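Venemeck Trays and Tableware

README for release 2

Contents of this file
What is in the set
The table
The items
Labels
Layouts
Files
Known problems
Uses
Changes
Licence and contact

What is in the set

Venemeck Trays and Tableware is a set of 925 labelled pictures of small meals being laid out on a table: trays, plates, bowls, cups, cutlery and a bit of food. There is one label file for each picture and one layout sheet for each group of pictures. The subject is the tableware and where it ends up. Faces, names and personal belongings are not part of it.

The set started as a stock list. The Lukoševičius kitchen store in Bramomton wanted a record of which trays and plates went together for light meals, and a written list was no help when two trays had the same name on the invoice. Pictures were added, then labels, and by the second round the labels had become more useful than the list. The old stock numbers are still in the files as a column called store_ref. They can be ignored.

The pictures are grouped into 40 layouts. A layout is one choice of things for one light meal, with everything that was moved about while it was being arranged. Most layouts have a tray or two, a plate, and something to eat. A few have only crockery.

The table

The layouts are set out on a grey speckled tabletop with a plain pale curtain hanging behind it. The curtain is there in place of the old background, a tiled wall, which gave us hard lines running behind the cups. Folds in the curtain are not labelled. The tabletop is labelled once per picture as "table", even where a join between two sections shows.

Small specks on the table are left alone. Some belong to the pattern and some are crumbs or fluff, and at normal size it isn't worth arguing over which.

The light changes across the table. Pale items can lose their rims on the bright side and dark items can lose theirs on the other. If you are measuring edges, read the section on known problems first. 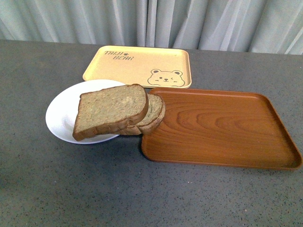 Yellow bear tray at the back, round white plate over its front left corner; two slices of bread in the same layout.

The items

There are 6 groups of items. The group name is the first part of every label.

tray: anything flat with a rim that is meant for carrying other things. The yellow tray with the bear face is tray_yellow_bear. The brown tray with the wood-grain surface is tray_brown_grain. The label says what the surface looks like and makes no claim about what the tray is made of. We had three people disagree over whether one of the trays was wood, and the invoice didn't say.

plate: flat or nearly flat, for eating from. Round plates are plate_round plus a colour. If a plate is standing on a tray it keeps its own label, and the tray's label carries on underneath it.

bowl: deeper than a plate. Saucers were put here in release 1 by mistake and have been moved to plate.

cup: with or without a handle. Glasses are included. The handle is part of the cup and is not boxed separately.

cutlery: knives, forks, spoons, and one pair of serving tongs that appears in a handful of layouts.

food: bread, fruit, biscuits, boiled eggs. Real food and pretend food share the same labels, so a slice of bread is food_bread_slice in either case. Each slice is labelled separately, including where one lies partly on top of another.

Lettering and drawings printed on an item are not labelled in their own right. The bear on the yellow tray is a good way of telling which way round the tray is lying, and the layout sheets use it for that. "Bear corner front" means the corner with the bear is nearer the front edge of the table. We tried "left" and "right" first and got into a muddle every time somebody walked round to the other side.

Labels

Each label file is plain text, one item to a line, with the values separated by commas. The columns are:

label: group and item name
box: four values, in the usual order of left, top, right, bottom
hidden: none, part or most
rests_on: the label of whatever the item is sitting on
store_ref: old stock number, may be blank

The rests_on column is the one people ask about. It gives the surface directly under the item. Bread on a plate on a tray rests on the plate. The plate rests on the tray. The tray rests on the table. If an item is half on one thing and half on another, as happens a lot with plates put down on the edge of a tray, give the higher of the two. Where the person labelling could not tell, the value is "unsure", and we have left those as they are.

"hidden" is judged by eye. "part" means something is in front of the item but you would still know what it was. "most" means you would only know from the other pictures in the layout. An item running out of the side of the picture also counts as hidden, and its box stops at the edge.

Golshifteh Rezaei did the first pass of labels and Rūta Ķēniņš checked them against the layout sheets. Where they differed, the two of them looked at the picture together and settled it. The differences were mostly over plates: whether a plate whose edge overlapped a tray was on it or beside it.

Layouts

The layout sheets are short. Each one gives the items put out, a title, and any notes. The titles are only there so that we can talk about them, for example "toast for two", "egg and soldiers", "late tea". They do not promise that every item in the title is in every picture.

Trays go down first. The larger tray normally goes nearer the front with the smaller one behind, since the front one is what gets picked up and carried. Plates come next, then cups, then cutlery, then food. If a layout sheet says "loose", the items were put out in any order and left wherever they landed.
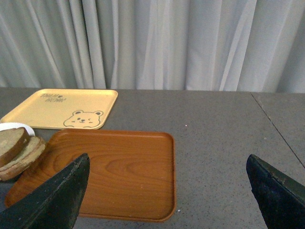

Moving a tray after the plate is on it is allowed and happens in a fair number of layouts. The sheet does not record each move. To find out whether a tray was shifted, compare its box across the layout, bearing in mind that the pictures are not all taken from the same spot. A change in the box alone does not mean that the tray moved. Look at how it sits against the other things on the table.

Pictures within a layout are numbered for filing. The numbers do not give the order in which they were taken, and the times were stripped out before release. Please don't use the set to work out how long anything took.

Files

pictures/ has one folder for each layout
labels/ has the same folders, with one text file for each picture
sheets/ has the layout sheets
items.txt lists every label with its group
old_names.txt matches release 1 labels to release 2 labels

Folder names are the word "layout" and a number. There are gaps in the numbering where layouts were withdrawn. We did not close the gaps up, so that notes made against release 1 would still match.

Known problems

Pale things against the curtain. White plates and cups near the back of the table can be hard to make out at the top edge. Boxes here may be a little loose.

Speckles. The tabletop pattern throws off simple edge finding, and small crumbs are lost in it altogether. Food labels cover pieces that somebody would pick up with their fingers. Crumbs are not included.

Wood grain. The curved lines on the brown tray have been mistaken for a shallow plate by at least one tool we tried. Check any plate found in the middle of tray_brown_grain where rests_on has no matching line.

Lopsided choice of items. The trays and plates came from one store, so the range is narrow. There are far more round plates than square ones, and hardly any patterned crockery.

Bread. Slices come up a lot. If you are training on food labels, you may want to leave some of the bread layouts out.

Uses

The set has been used at the Poltgate site for checking that meal trays match the order slip, and for a teaching sheet on laying a tray. It should also do for work on overlapping objects, or on which thing rests on which. It is too small to stand alone for general food recognition, and the food was not weighed, so portion sizes can't be had from it.

Changes

Release 2, 17/08/2021
Saucers moved from bowl to plate
rests_on column added
Tray labels renamed by appearance
Layouts with the tiled background withdrawn
Spelling of cutlery made the same in all files

Release 1
First release, labels by group only

Licence and contact

You may copy, change and share the pictures and labels as long as you name the set and say which release you used. If you correct a label, send us the line from the label file and the folder name, and we will put it in the next release. A screenshot by itself is hard to trace back.

Questions about labels go to Rūta Ķēniņš. Questions about layouts, or requests for a particular item to be added, go to Golshifteh Rezaei. Both can be reached through the Bramomton office. Paper copies of the layout sheets are kept there too, in the drawer marked Venemeck.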